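Kitchen > Small Appliances > Rice Cookers > Clomus rice cooker review

July | By Lovely Navarro

My old rice cooker came with me through four house moves and one very wet summer in a caravan, and when the switch finally stopped clicking down I was sadder than I had any right to be. It had one button. You pressed it, you had rice. I tried going back to a saucepan for a few weeks, as my neighbour swears by hers, but I kept wandering off to do something else and coming back to a brown crust on the bottom, so in the end I bought the Clomus from Prodesier, for £64, and I've now been cooking with it nearly every day for two months.

First impressions were mixed, if I'm being fair. It's a good-looking thing, rounder than I expected, with a lid that opens slowly and doesn't fling hot drips up your sleeve. The flex is 117 cm long, and in my kitchen that meant moving the kettle and then, a day later, moving the bread bin to make room for the kettle. If your sockets are in awkward places, get the tape measure out before you order! The instruction book is mostly diagrams, and I still don't know what the little cup with the hole in it is for.

Plain white rice is what I make most, and the Clomus does it beautifully. A full pot takes 42 minutes, which did seem an age the first time (my old one was quicker, or I remember it as quicker), but every grain comes out separate and soft all the way through, even the ones at the edge. I've used jasmine, basmati and a big bag of short grain from Malabanan, the grocer's near the station, and the short grain was the best of the lot, properly sticky and shiny and lovely with a fried egg on top. We've eaten a great many bowls of that one, standing up, with the radio on.
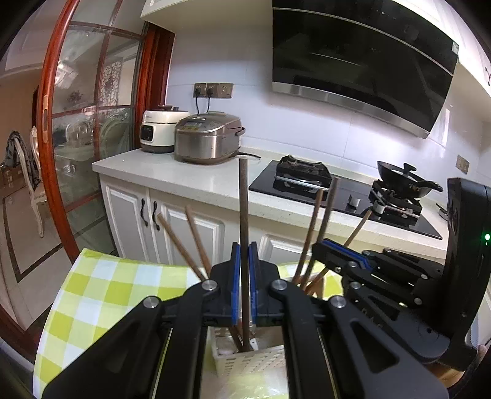

Wooden chopsticks in their white holder.

Brown rice is more of a faff. The setting for it left mine a touch chewy, and I had to add an extra splash of water over what the line inside the pot tells you. Once I'd got that sorted it was fine, and I've written the amount in pencil on the inside of the cupboard door, next to the one for porridge. Yes, porridge! It does a very decent porridge if you use the slow setting and stir it halfway. It also does lentils, though those bubbled up through the vent and made a sticky mess of the lid, and I shan't be trying them again unless I halve the quantity.

The keep-warm setting is the part I'd pay for all over again. My brother-in-law Jericho Catacutan is never on time for a meal, and he's a man who notices dry rice and sighs at it. He turned up well over an hour late last month with his boots still on, helped himself twice, and didn't sigh once. I wouldn't leave it on overnight, mind you. I did it by accident and the bottom layer had gone hard and yellowish by morning. 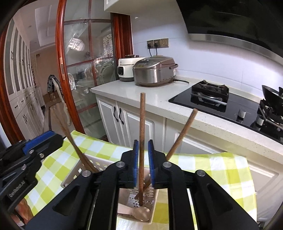

Washing up is easy enough as long as you don't let things dry on. The inner pot is non-stick and a soak with warm soapy water sees to most of it. I only use the plastic paddle that came in the box, never metal, and there isn't a scratch on the coating so far. The lid is fiddlier. There's an inner plate that unclips for rinsing, and a rubber seal round it that likes to come away in your hand and then won't go back in unless you start at the hinge side and work round with your thumb. I've got the knack now, but I did say a few words to it in the first week.

I did look at the Gurnia as well before buying, and a friend let me borrow hers for a weekend so I could compare. It's lighter and it has a glass lid, so you can peer in, and I'm a terrible one for peering. It spat starchy water all over the worktop, though, and the rice underneath was noticeably wetter than the rice on top. For a single person cooking small amounts it might suit very well. For a household like ours, with second helpings and latecomers, I'd have the Clomus.

My one real grumble is the beep. It plays a tune when the rice is ready, quite a long tune, and there's no way I can find of turning it down. The dog leaves the room every time. If anyone has worked out how to silence it, do please write in and tell me.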